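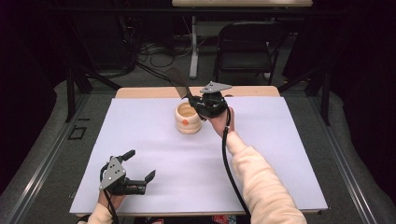 # Paper under ceramics and combs on a shared table: does it do anything?

**Triin Jankauskaitė**

I help sort donated household stuff before it goes out for resale. Small things mostly, cups, combs, the contents of somebody's bathroom drawer. The person who set up our room insists that every table get covered with a big sheet of white paper before anything is put down on it. The sheet goes nearly to the edges, so you only get a strip of the wooden top showing along the far side.

I've been told three different reasons for this. One, it protects the table. Two, it protects the cups. Three, it makes small things easier to see. I don't believe the first two. Paper is paper. If you drop a ceramic cup from any height, a sheet of paper isn't going to save the cup or the table. The third one I could maybe go along with, except that half of what we get is white or cream anyway. There's a little cream cup on the table now, the kind with stacked rings up the side and an orange dot on the front, and I can't say the white paper is doing it any favors.

We buy the paper from Stallance and I'm the one who has to sign off on it. The last pack was 300 sheets and they go fast, since people swap them whenever they feel like it. The room has gray carpet, if that matters. Is there a real benefit here or is this just something somebody started doing?

Also, while I'm asking: is it fine to have combs and cups on the same sheet? I say no. I've been told I'm fussy.

---

**Margus Eglītis**

I had the same doubts and came down partly on the side of the paper. Take your three reasons one at a time.

Protecting the table from drops: no. You're right, forget it.

Protecting the table from scratches: a bit. The unglazed ring on the foot of a cup can be rough, and if people slide cups around instead of lifting them you'll get fine marks on wood after a few months. Paper takes that instead. So would a washable mat, for a lot less money over a year.

Seeing small things: this is the one that holds up, but for dark items. A brown or olive comb on a wood top can get missed, especially late in the afternoon. Put the same comb on plain white and you can check it over properly.
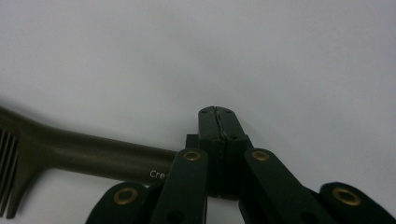

You want to look along the row of teeth, where the thin ones break or bend, and then along the spine where dirt collects. Against white a gap shows right away. Then look for printing on the handle, because small white letters wear off with use and that gives you some idea how much life the thing has had. I wouldn't lean on that too hard, though. Cheap printing comes off a brand new handle too.

For cream and white cups, you have it right, white paper is no help. I keep one sheet of dark blue craft paper and move the pale things onto that when I'm looking for chips. Run a fingertip around the rim as well. I trust that more than any background.

On swapping sheets, I would want somebody to show me why. We went through a pack of 285 the first time and I asked everybody to change the sheet only if it was torn or marked. The next pack lasted from May until well after the summer and I never heard a complaint.

As for combs and cups together, I'm with you. A comb that came out of a drawer has hair and scalp grease on it until someone washes it. Soak it in warm water with dish soap, go between the teeth with an old toothbrush, rinse, dry flat. After that I don't care what it sits next to. Before that, keep it away from anything a person is going to drink from.

---

**womlow_attic**

we use the Guketti roll, not sheets. you tear off what you need and it's cheaper. paper is good, don't overthink it. also tape the corners or it slides

---

**Triin Jankauskaitė**

Thanks, Margus. The dark sheet for the pale cups is something I'll try, and I'm happy to be backed up on the combs.

I'm still not sold on paper over a mat. I put a mat on one table and left paper on the other and I'll see which one people complain about. As for the roll, I looked at one and it came curled up so tight that a light cup would tip over on it — maybe yours is better. Taping the corners means more tape to peel off the wood later, so I'm passing on that too.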